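Applies to Matcombe finishing kits 1457 and 2451. Read Section 3 before opening the oil.

## 4. Finishing a Maple Board

### 4.1 Before you start

- Work at a room temperature between 60 and 80 °F.
- Keep the board out of direct sunlight for the whole procedure.
- Shake the oil bottle for 11 seconds. Do not thin the oil.

**CAUTION:** Rags soaked with finishing oil can heat up and catch fire without a flame. Spread used rags flat outdoors to dry, or store them under water in a closed metal can.

### 4.2 Sanding

1. Clamp the board by its edges. Use the felt pads supplied.
2. Sand both faces with 120 grit, moving with the grain.
3. Wipe with a damp cloth and let the surface dry. The fibers will rise.
4. Sand again with 220 grit. Use light pressure over figured areas, where the grain changes direction.
5. Remove all dust with the tack cloth.

### 4.3 Applying the oil

1. Pour a small amount of oil onto a lint-free cloth.
2. Wipe a thin coat over one face, then the edges.
3. Wait 14 minutes. Wipe off all oil that has not soaked in.
4. Turn the board onto the drying points and repeat for the other face.
5. Let the board dry overnight, then apply the second coat.

**NOTE:** Oil left on the surface turns sticky. If this happens, rub with a cloth dampened with fresh oil and wipe dry.

### 4.4 Checking the surface

Place the board on a flat support and look across it from a low angle. Dull patches need another coat. Glue seams may remain faintly visible; this does not affect the finish.
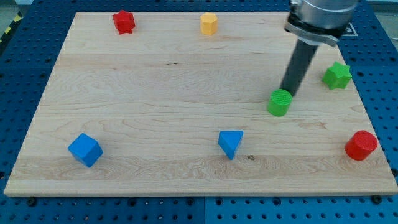
*Figure 4-3. Maple board with wavy grain, lying flat. Colored blocks stand on it.*

Do not cut food on the board until the last coat has cured for 14 days. For replacement pads and cloths, see Section 7.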